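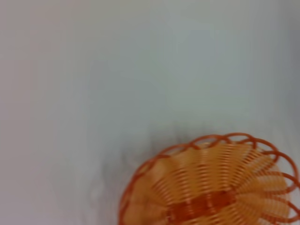

Trudy Doolan

When I came to Usden, I rented two rooms above a shoe repair shop, and the first thing I did was to ask the landlord if I may paint. He looked at me as if I had asked to remove a window. The rooms were white, he said, and they should be white again on the day I leave. In my parents' apartment the kitchen was dark green and the hall was the color of mustard, and I did not understand why a person would pay so much money every month to live inside a color that somebody else has chosen.

I have now lived for many years in white rooms, and I wanted to know where this habit comes from. Usden has 3753 inhabitants and one paint shop, Flurnard, so I began there. The shop sells a white called Groltent, which is mixed in the back and carried out in large pails. Owners of rental houses buy it in spring and again in October, when the new tenants have moved in and the old marks are discovered. It is a warm white with a little gray in it. Under a cheap lamp it becomes yellow, and in the morning it can look almost blue.

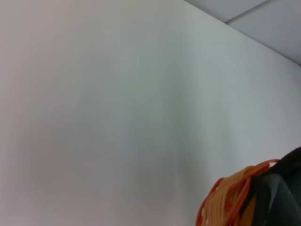

The practical argument is easy to understand. If every room has the same paint, a scratch can be repaired with a small brush from the same pail, and the work takes 20 minutes. In the Bhuiyan building, near the river, there are 62 apartments and all of them get Groltent. The manager there keeps one open pail on each floor. She told me that she once allowed a tenant a red bedroom, and that it needed four coats to go back. She did not sound angry about it. She said the red was beautiful, in fact, and that she had been sorry to cover it.

But the older houses in the town tell another story. When a wall is opened for new pipes, one can see the layers at the broken edge, like in a slice of cake: pink, brown, a strong blue, a green which must have been very popular. Some of these layers are 100 years old. Tenants paid for the paint themselves at that time and did what they liked, and the next family simply painted over it. 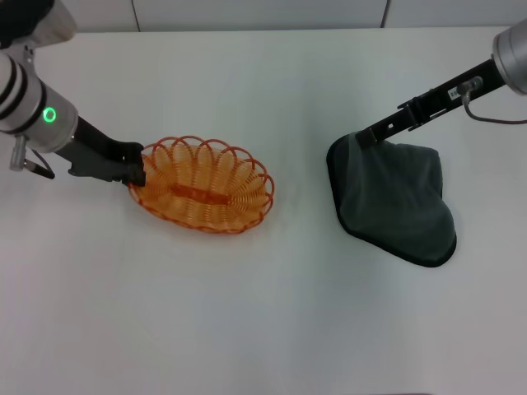 By Trudy Doolan

I asked several neighbors if they would use color if it was permitted. Most of them said yes at first, and then they began to hesitate. One man said that he would like a yellow kitchen, but he was afraid to become tired of it. A young couple had collected paint cards for a whole winter and kept them in a drawer, and in the end they bought curtains. I think we have become a little shy. A white room does not ask us to decide anything, and for people who move every two years this is maybe a relief.

My own landlord has changed his opinion since our first conversation, or he has become tired of me. Last spring he allowed me one wall in the kitchen, the short one behind the door. I painted it dark green, and it took me two coats and most of an afternoon. He came up to inspect it, stood there for a while, and asked what the green was called.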